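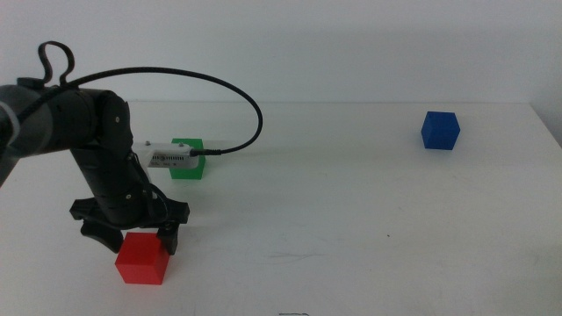
**Unit 3: Teaching by demonstration**
Course notes, Clomthorpe robotics stream. Notes by Clementina Peixoto.

Read these before the January lab block. The material on joint limits and emergency stops from Unit 2 is assumed.

## 3.1 Two ways to demonstrate

A demonstration is a recorded run of the task, made while a person controls the arm. The recording holds the state of the arm, the commands sent to it and the camera streams, all on a common clock. We use two methods.

**Hand guiding (kinesthetic teaching).** The arm is put in gravity compensation and the operator moves it by holding the links. The operator feels contact directly. The drawbacks are that the operator's hands and forearms appear in the camera streams, and that the recorded joint positions have no matching command signal. A command has to be reconstructed, usually by taking the next measured position as the target for the current step.

**Teleoperation.** The operator works a separate device, and the arm follows. The device may be a leader arm, a handheld controller or a 3D mouse. Commands and measured positions are both recorded, and the operator stays out of view. Contact is harder to judge, and there is a delay between the operator's movement and the arm's.

For the cube exercises, teleoperation is the default. Hand guiding is used only in Lab 2, to compare the two.

## 3.2 The cube task

The workspace is a white tabletop with a red, a green and a blue cube. The instruction names one colour. The arm must approach that cube, close on it and lift it clear of the table.

Phases, as labelled in the log:

1. *Approach.* Free motion, gripper open.
2. *Align.* Fingers on either side of the cube, with the closing direction square to two opposite faces.
3. *Close.* The gripper command changes; the wrist holds still.
4. *Lift.* Vertical motion to the clearance height.

Most errors in student data come from the boundary between align and close. If the operator begins closing while the wrist is still moving, the policy learns to do the same, and a small lateral error then pushes the cube instead of gripping it. Stop, then close.

## 3.3 Camera views

A fixed view gives the layout: which cubes are present and how far apart they are. Its weakness is occlusion. As the arm reaches across the table, its links can hide part of a cube behind them, and the overlap changes with every pose.

A wrist view moves with the gripper. The fingers keep the same place in the image, so the position of a cube relative to the fingers can be read directly. It has no fixed reference, and a cube outside its field of view is lost to it until the wrist turns.

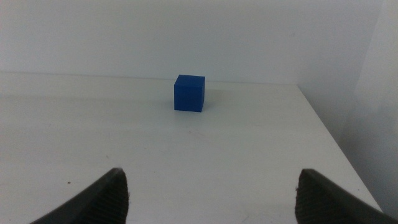

*Figure 3.1. Wrist view: blue cube between the open fingers and farther back on the table.*

In Figure 3.1 the cube lies near the middle of the gap horizontally. Horizontal centring alone does not mean that the arm is ready to close. Distance must be judged from the apparent size of the cube and its height in the image, or taken from the fixed view. A policy trained on the wrist view alone tends to be good at centring and poor at depth.

## 3.4 Recording procedure

- Home the arm and open the gripper.
- Place the cubes according to the layout sheet for your group. Do not reuse the previous layout.
- Start the log and wait for both streams to report.
- Perform the task at a steady speed. Avoid long pauses in free motion.
- Stop the log after the lift, before returning home.
- Mark the run as kept or rejected, with a reason if rejected.

A run with a missed grasp and a clean recovery may be kept, but tag it `recovery`. A run in which a second cube is knocked is rejected.

Each group records 74 runs, divided among its members. Change operators between layouts, not within one. Differences in speed and approach angle between operators are a source of variance, and the operator field must be filled in for the analysis in Lab 6.

## 3.5 Preparation for the lab

Write half a page on each of the following and bring it to the session.

- Explain why the reconstructed command in hand guiding lags or leads the true intent of the operator, and state which phase of the cube task is most affected.
- A data set contains only runs in which the named cube is the nearest to the gripper. Describe the behaviour you would expect when the far cube is named.
- Propose a test that separates a depth error from a centring error, using the two logged streams.

Marked work is returned at the start of Unit 4.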